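Put the Name Index First

Darlene Wong
4 December 2025

Small-town obituary archives are built by people who knew the families, and it shows in the way they are arranged. Notices are filed by surname at death, then by year. A researcher who knows only a maiden name has to read every page. I have spent 14 years transcribing notices for the Tremblay township collection, and my view is that the order of work is wrong. We should index every name in a notice before we transcribe the notice itself.

Consider what an ordinary obituary holds. The deceased is one name. The parents, the spouse, the children and their spouses, the pallbearers and the minister are others. A notice of average length in our collection names 20 people. Our current index lists one of them. The rest can be found only by full-text search, and only if the transcription has been done and the spelling was kept the same throughout, as it seldom was. The Wakirport paper used 3 spellings of a single family name in one July, twice on the same page.

Emiliano Cuesta has argued against this in our newsletter. His case is that a name without its context invites bad matches, and he is right that it does. Anyone who has sorted out two cousins with the same first name, married in the same church, knows how quickly a wrong link gets copied from one family tree to the next. But a full transcript does not prevent this. People who copy trees do not read the transcript. What helps is an index entry with a role attached: daughter of, widow of, bearer for. Adding the role takes a few seconds per name, and it can be checked later against the scan.

The second objection is about labor. Typing a long notice in full takes me most of half an hour when the print is poor. Listing its names and roles takes much less. With the two of us who now do this work, Brayden Girard and myself, full transcription of the remaining reels will not be finished in my lifetime. An index could be.

I would also drop the rule that married women are entered under the husband's name alone. The notices themselves often read "Mrs." and a man's name, and that wording should be kept as printed. The index should carry a second line under the birth name wherever the notice gives the parents. Where it does not, leave the field blank - a guess in that field does more harm than a gap.

Transcription should go on, but after the index, and by request. Families who ask for a notice can have it typed in full and checked against the film. The others can wait on the reel, where they are at least findable.

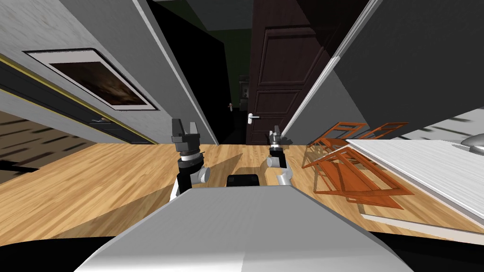 Computer rendering: two robot arms above a wood floor.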